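3.2 How readers handle books at the sorting table

What pleased us most in the Plarnavano reading room was how much people do with a book before they read a word of it. Over 19 sessions we logged 2,901 handlings, and the cover came first nearly every time - turned over, tilted, weighed in the hand. Paperbacks invite this beautifully! Their backs are crowded with small print, barcodes and the odd portrait, and readers go straight to them.
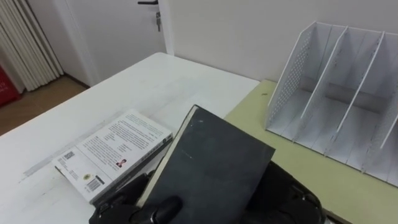

Figure 3. A dark hardcover held at a tilt beside a white paperback lying back cover up on a white table.

Plain hardcovers are a different pleasure. With little to read on the outside, readers opened them sooner, and six of our regulars told us they judged such books by the edges of the pages. Wouters saw the same habit among second-hand buyers, and we were delighted to find it again in a room where nothing is for sale. Placing came last, and most books were laid flat at an angle.

We use cookies to remember your reading preferences. Accept | Manage settings

Comments (3)

Ruben Van den Broek, 4th January
Lovely section. Did you separate borrowers from browsers?

Grostura
I always go for the back cover first, glad I'm in good company.

Demis
Would like to see the same thing done with atlases.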